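Folding jeans for Cakument, week two

I said in January that I would write something when I finally got to try the hand-held grippers, and then forgot. So this is the longer version of what I have been telling people in messages.

Cakument is the project's name for its set of household demonstrations. You hold a gripper, you do an ordinary job with it, and the recording is used to teach a robot arm the same job. My share is laundry, 500 folds in all, and I am doing it in the bedroom because the bed is the only flat surface I have that is big enough for trousers. 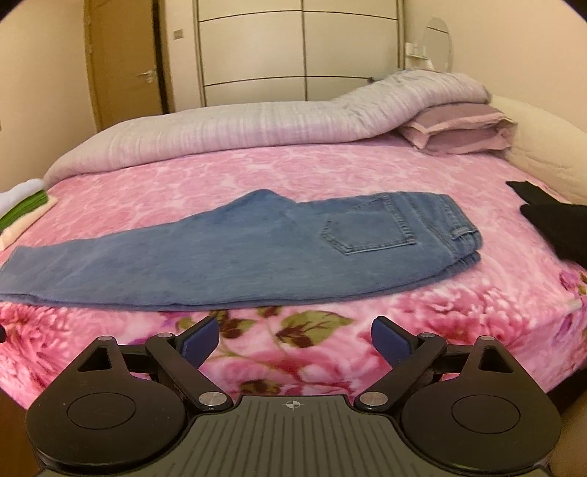 Tala, 2021-10-22

Jeans are the worst item on the list. Towels are easy. You pinch a corner, bring it across, let go, and the cloth mostly stays where you put it. Denim is stiff along the seams and heavy at the waist, so when you lift a leg by the hem the rest wants to come with it. With fingers I would just put my other hand flat on the seat. With two pads that only open and close, you have to plan where to take hold.

What works for me is to start with them spread flat, back pockets up, and take one leg over the other before doing anything else. I grip the outer seam near the knee and lift low. If I lift high the leg swings and lands crooked. Then I go back to the hem and straighten it — a small tug is enough.

My first 19 attempts were thrown out. I was moving too fast, and I kept opening the jaws while the cloth was still in the air. The notes from the El Sherbiny office said to wait a moment before letting go and another before reaching for the next bit. It feels silly to fold so slowly, but the rejections stopped after that.

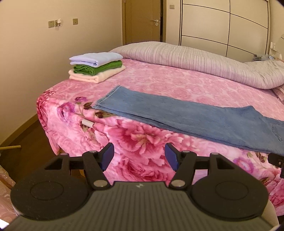
What I would change

The bedspread, for one. It is soft, and the pads catch it along with the denim if I come in too flat. I now tilt the gripper a little and close on the top layer only. I may put a plain sheet down for the next lot.

I would also do shorter sessions. After six folds in a row my wrist starts to drop and I get careless with the hems. Jemier, the group that checks the recordings, wants 300 by the end of the month, and I think I can manage that if I stick to mornings.

Shirts are next. I have not worked out what to do about sleeves.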